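4.2 Clearing and packing the room before fitting

This section covers the room itself. Fitting the Imrie slatted blind begins in section 5. Complete all the steps below before opening the blind carton, even if you are only replacing an old blind with a new one.

You will need:

- a stepladder
- a soft brush and a dry duster
- at least one cardboard box, with tape
- clean cloths or an old sheet
- a pencil and a steel rule
- the bag of brackets marked Rutier

**Step 1.** Move furniture away from the window wall. Leave a clear strip of floor at least 700 mm deep along the full width of the sill. If a bed or cupboard can't be moved that far, push it to one side and work from the other.

**Step 2.** Take everything off the windowsill. Small ornaments and plant pots should leave the room altogether.

**Step 3.** Lower any existing blind fully, then close the slats. Brush from the top down. Don't use water on the slats at this stage.

**Step 4.** Check the walls on both sides of the window and into the nearest corner. Older rooms often have two paint colours meeting at the corner, and filler used on one will show on the other. Mark loose plaster lightly in pencil.
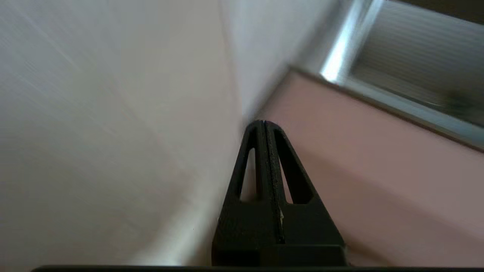
Fouzia Dhanial writes that step 4 should come before step 3 in any room painted within the past few weeks, because brushing the slats first put dust all over her new emulsion and she had to wipe down the whole wall. She also asks for a warning about pencil marks on pale paint, which she found hard to rub out.

Both points are fair. For fresh paint, swap steps 3 and 4 and use small pieces of low-tack tape in place of pencil. The printed edition will be changed at the next revision.

**Step 5.** Measure the recess in three places: top, middle and bottom. Write down the smallest figure. The standard Dondier headrail is 947 mm long and can't be trimmed by more than 25 mm in total. If your opening is smaller than that allows, stop and order the next size down.

> **Note:** Measure the recess and not the old blind. Old blinds were often cut short to clear a handle or a tile edge.

> **Caution:** Do not stand on the sill to measure. It is not made to take a person's weight.

**Step 6.** Pack away curtains, bedding and any loose fabric. Drilling dust gets into cloth and is slow to come out.

Use a clean, dry box and check the bottom seam before you load it. Heavy curtains go in first, folded lengthways, with the hooks taken out and kept in an envelope. Lighter things go on top. Plain cardboard is fine for a job this short, and a large white cloth like this one can go in with no wrapping as long as the box is clean inside. Pale fabric should be kept apart from anything dark that might shed or mark it. Close the flaps when you have finished and write the room name on the side – the top will probably end up under another box.
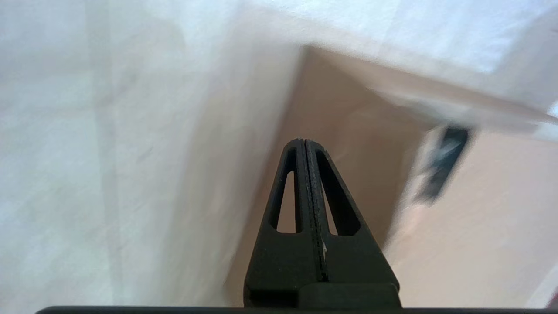 Curtain hooks, tie-backs and finials should never be put loose in a box with fabric. A metal hook will find its way through a lining during one trip down the stairs, and a pulled thread in the middle of a panel can't be hidden. Put them in the envelope from step 6 and tape it to the stepladder or leave it with the tools. If the cloth is white, like the one beside the cardboard here, wash your hands before folding and lay a spare sheet on the floor first.

**Step 7.** Stack the packed boxes in another room, no more than two high. Keep them away from radiators and outside doors.

**Step 8.** Lay out the brackets and check the contents of the Rutier bag against this list:

- 16 wall screws
- 16 wall plugs
- end brackets, left and right
- one centre bracket

If anything is missing, do not make up the set with screws from another kit. The heads are a different depth and will foul the headrail.

> **Note:** The centre bracket is not used with the shortest headrail. Keep it as a spare.

Once the strip in front of the window is clear and the parts are checked, go on to section 5.1, Marking the bracket positions.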